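The shelf price should be the price

By Mwanaisha Nyanda
18/05/2018

I buy washing powder once a month and I would like to know what it costs before I reach the till. That does not seem a lot to ask. In most of the small supermarkets near me it is still a matter of luck.

In February I kept every receipt from my local shop and wrote the shelf prices on the back. The month came to 1,916 on the receipts and 1,587 by the tags. Some of the gap was my own mistake, picking up a large pack and reading the tag for the small one. Most of it was old tags that had stayed up after the price changed.

Laundry goods are the worst for this. The pouches are soft, they slide into each other, and two sizes of the same brand look alike once they are lying down. A tag on the shelf edge may belong to the pile above it or to the one next door.
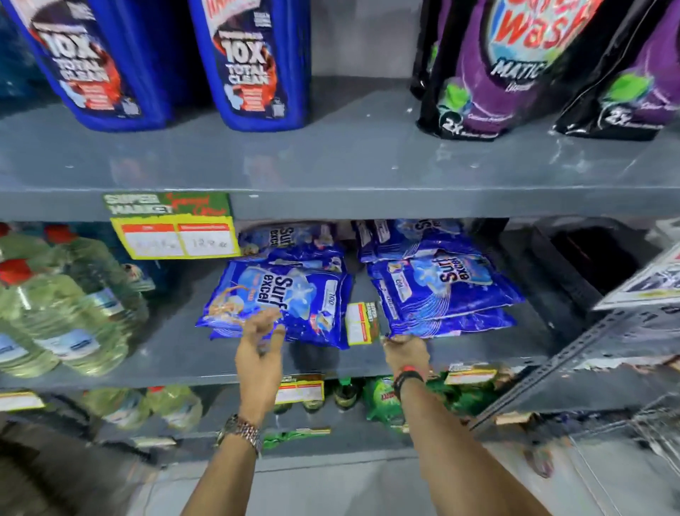

Surf Excel pouches on the middle shelf, with a small price tag propped between the two stacks.

Kimutai Kirui, who ran a shop in Swai for years, told me I was being unfair. Tags are written by hand, he said, and a shop with 1,000 lines and two staff cannot rewrite them every time a supplier sends a new list. I accept that it is work. But the till gets the new price the same morning, so somebody has found the time for that part.

I have nothing against handwriting. A clear figure in thick pen is easier to read than the grey printed strips they use at the big Dratov store. What I want is one tag for each size, fixed under the pack it belongs to, with the weight written next to the price. Where the tag and the till disagree, the customer should pay the lower one -- without having to call a manager and hold up the queue.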